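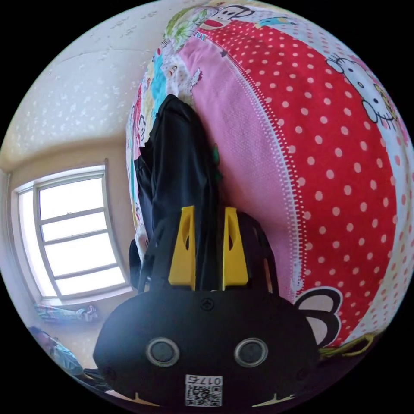 The dark pile, still not sorted.

Sunday, December 30, 2018

Back from Lerkport last night, bag half unpacked, typing this before I forget everything. So. Six days by the sea in winter, on purpose. My sister thought I was nuts.

Train first, then the slow bus from Plarkik. 70 minutes and the heater only worked on the left side. Sit on the left side!! The road goes right along the cliffs after Joltau and I had my face on the glass the whole way, felt about nine years old.

Lerkport itself - tiny. One bakery, one bar, a lighthouse with 369 steps that I did climb, once, and my knees would like a word. Windy up top. Couldn't hear a thing, could see all the way to the Okoth islands. Stayed maybe ten mintues and then went down for soup.

The soup. Fish, potatoes, way too much dill. Had it four nights out of six. 8 bucks with bread.

Missed the ferry to Okoth, it doesn't run weekdays off season and the website says it does. Check at the harbor office, not online. Kind of gutted about that one.

Going back in April if I can get the time off work, when teh puffins are supposed to be in. More photos later this week, need to find the cable for the old camera first.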